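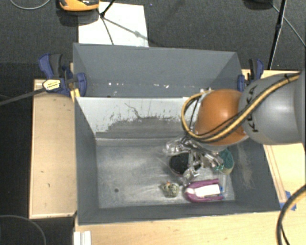

Skinus is an open-source software package for robotic bin picking: getting an arm to choose an object from a jumbled bin, take hold of it and move it somewhere else. It was begun at Lirari, a small robotics workshop, and its first public version came out on 2020-07-15.

The program is split into three parts. The perception part, called Odham, takes a depth image and suggests places where a gripper might close. It has no catalogue of known objects, so it can be given things it has never met before, and this is where the package really shines! Clear plastic and shiny surfaces remain the hardest cases, as depth sensors often see straight through them or return gaps.

The planning part scores up to 236 candidate grasps per image and keeps the best 20. Each is checked for collisions with the bin walls (a surprisingly fiddly job near the corners) before a path is worked out. The control part then follows that path and stops the arm if the measured force climbs above 15 newtons.

Settings live in one plain text file with 11 entries, a delight for anyone who has wrestled with larger toolkits. A separate viewer, Zürcher, was added the following March. It replays each attempt step by step, showing the rejected grasps alongside the chosen one, and has become the most popular part of the package among teachers.

See also: Grasp planning; Motion planning; Depth camera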